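Jan 17, 2023

Jury duty, part two. Quick one tonight, I have to be up at six and I still haven't packed a lunch.

So for those who missed the first post: I got the summons in the fall, postponed it once, ran out of excuses, and ended up on a panel for a case involving a former purchasing manager for the county. Theft of public money, falsified invoices, that kind of thing. It's over now, the judge released us, and she said we were free to talk about it or not talk about it. I'm going to talk about it a little. Not the names.

The amounts were small. That surprised me. I went in expecting suitcases. What we got was invoices for $500. Over and over. Always $500, because (this came out on the second morning) anything over that needed a second signature. Copier paper, cleaning, "site visit". A company called Jumo that had a mailbox and a bank account and as far as any witness could say, no employees.

Nine of those invoices were the actual charges. There were more but the prosecutor only brought nine. No idea why, we weren't told and were told not to wonder. I wondered.

Things I did not know before about being a juror:

You wait. You wait so much. There's a room with a TV that is on but muted and you sit in it while the lawyers argue about something you aren't allowed to hear. I finished a whole library book and started on the pamphlets.

You can't look anything up. Not the company, not the street, not what a word means. I got through four days without googling "constructive possession" and I'd like that noted somewhere.

Parking is validated but only in the Jardine garage, and only if you get the ticket stamped before lunch. I paid twice.
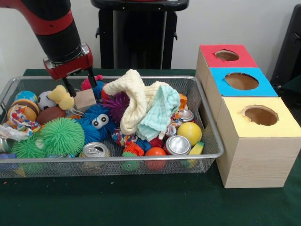
Anyway. The witness I keep thinking about was the bookkeeper. She'd been in that office for years and she was the one who noticed the invoice numbers ran in order. 101, 102, 103. Months apart but in order, like Jumo had no other customers in the world. She wrote it on a sticky note and gave it to her supervisor and the supervisor was, well. The defendant. So that went nowhere for a while.

The defense lawyer went at her pretty hard. Why didn't you go over his head, why did you wait, didn't you sign some of these yourself. She did sign some. She said yes I did, and I felt sick about it, and then she just looked at him until he went back to his notes. He didn't have a follow up.

I thought the defense guy was good, by the way. People have asked me. He was organized and polite to us and his whole argument was that the work got done by somebody, the county was just sloppy about who. Which isn't crazy! Have you met the county? They mailed my property tax bill to my old apartment for 3 years. But then the prosecutor put up the bank statements, and the Jumo money was going out again within a week or so every time, and where it was going was a boat payment.

Hard to get around a boat payment.

Deliberations. I'm going to be careful here becuase other people were in that room and they didn't sign up for my blog. I'll just say it took longer than I figured. First vote was not unanimous. We had one count where the invoice was for real shelving that really exists, there was a photo of it, and we went back and forth on that single one for most of an afternoon. In the end we convicted on 7 and acquitted on two. The shelving was one of the two. I'm fine with that. I slept fine.

I was not ready for the reading of the verdict though. You stand there, and the clerk reads every count one by one, and the man is maybe fifteen feet away from you with his wife behind him. I looked at the seal on the wall the entire time. My hands were shaking and I wasn't even the foreperson.

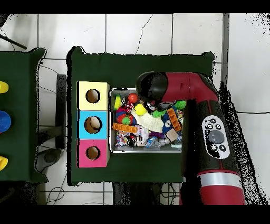
Sentencing is in February and we don't have to be there. Some of the others are going to go. I haven't decided. Part of me thinks if you had a hand in it you ought to sit through the end of it, and part of me has used up all my goodwill at work. My sister says don't go, what would you even do there. Good point.

Also a few of you emailed after the last post to ask about the pay. It's terrible. It's so little that I spent more on coffee at Wanen across the street, and their coffee isn't even good, it's just close. My employer covered my regular wages, which they don't have to do here, so thank you to them. Two people on our panel were hourly and weren't covered at all. One was swapping night shifts the whole way through and still took better notes than me. That part should be fixed and I don't know who you write to about it. If you know, tell me.

Oh and Ningsih Pelupessy wrote in to say I got the number of alternates wrong last time. She's right, I said one and there were two. I've corrected it. The second alternate was very quiet and I apologize to him.

If you get a summons, bring a sweater. Bring a snack that doesn't crunch. Don't bring knitting needles, they took a lady's at the metal detector and she was furious, and she got them back at five in a envelope with her name spelled wrong.

Next post will be back to normal stuff, I still owe you the writeup on the Demari trail and the whole business with my boots. Comments are open but please don't post the guy's name if you figure it out, I'll just have to delete it. Ok. Lunch. Bed.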